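Speaker Notes: Loss of Grip During the Whiteboard Writing Task
Session 4, Hunia Workshop on Safe Automation

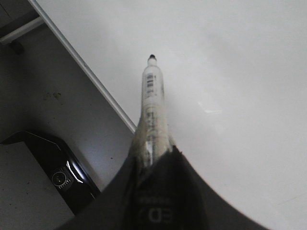
Roxana Echeverri has asked whether a dropped marker should be treated as a safety matter at all, given that no person was hurt and the marker weighs next to nothing. The review group considered her question and decided that it should. The arm did not stop when the grip was lost. It kept pressing toward the board with an empty hand.

Slide 2 -- Background
The writing task had completed 2,205 strokes before the fault. The marker is held upright in the gripper, with tape wrapped around the lower part of the barrel. Mention that the Comow controller reads grip force from motor current only.

Slide 3 -- The fault
On stroke 521 of the March series, the marker turned in the grip and then slipped. Motor current stayed within limits, as the fingers had closed on each other. The controller reported a good grip. The arm moved 10 millimeters past the expected contact point before the operator pressed the stop button.
Pause for questions on the timeline.

Slide 4 -- Findings
The grip check ran once, at pickup, and was not repeated during the stroke. The contact limit had been raised for an earlier test at the Noguchi site and was never set back. The log did not record the change. State plainly that the operator followed procedure.

Slide 5 -- Changes made
Finger position is now compared with the width of the marker before every stroke. A mismatch stops the arm. Limits return to their default values at each restart -- the Imach team has confirmed this on both cells. Tape is replaced after every 100 strokes.

Slide 6 -- Open items
Wear on the finger pads has not been measured. Requests for the full log should be sent to the session chair.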